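22 June 2020
Toy inventory and the three-cube box

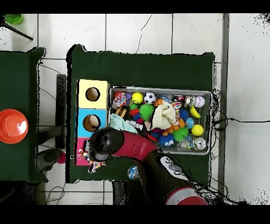 Gray bin and cube column on the green table, before sorting.

Started on the toy bin at the back of the room. It has been on the list since the beginning of June and kept getting moved down in favor of the feed order. Tiled floor mopped first, then the bin up on the green table next to the cube column so I could work standing.

The bin is overfilled. Balls account for most of it: tennis, a soccer ball, a small orange basketball, a baseball, the knit one in red, blue and white, a clear plastic one, and 2 silver metallic ones. Then the spiky types in green and blue. The blue one with cartoon eyes is a separate design and gets its own line on the sheet. Soft goods are the bee, an orange plush and the white cloth toy, which had worked its way to the middle and was crumpled up among everything else. Also a banana and a red toy car. I have no record of ordering the car.

The stock sheet says 60 pieces for this bin. Lesego Chauke's copy says 111. The difference is probably the Kavura delivery, which she entered under the bin and I entered under the shelf. We agreed by phone to keep her figure for the whole room and mine for the bin, and to put the word "room" or "bin" in the column heading so it does not come up again.

Sorting rule, as settled with her:
Hard balls stay in the gray bin.
Spiky toys go in a crate of their own. They catch on knit and on plush and pull threads.
Plush and cloth go in the laundry sack. Cold wash, low spin, line dry.
Rope toys hang on the hooks. Check the ends for fraying, trim anything past a finger's width, discard if the knot has shifted.
Metallic balls get wiped and checked for dents with a thumb.

The light blue cloth over the side of the bin is to be folded and put with the other cloths. It has no business in with the toys.

The cube column needs a decision. Yellow on top, light blue in the middle, pink at the bottom. Bent Briem wants to use it as storage and I think the holes are the wrong size for that. A tennis ball goes through but you then have to fish it out by feel. His argument is that small soft things could be kept one kind to a cube. My argument is that you cannot see how full a cube is without bending down, and the bottom one is the worst for it. Measured the inside of the blue cube for a liner. The old Bodier liners are 13 millimeters too wide and would buckle at the corners. Yoon sells a narrower one but only by the pack. Left it open. If Bent wants it as storage he can price the liners.

Checked the joins between the cubes while I was at it. Top to middle is firm. Middle to bottom has slight play when pushed from the side, which I noted but did not fix. It may be the table, which is not quite level on that side. Will test again on the floor with the spirit level.

The orange-red bowl is still on the second table. It belongs with the feeding things and I have now written this down in three entries. The little pink ball on the floor goes in with the hard balls.

Washing: the Muvanden powder is nearly finished, enough for one more load at the half measure. The bee has stitched stripes and may bleed brown onto the yellow, so it goes separately in a basin with a pinch of salt. Tested a corner of the orange plush with a damp white rag and no color came off.

Did not finish. Stopped at the spiky toys when the crate turned out to have a split base. Need: one crate, powder, labels, hooks if the hardware store has the brass ones. Lesego has the key until the 24th.

Back a bit stiff. Rain from four o'clock.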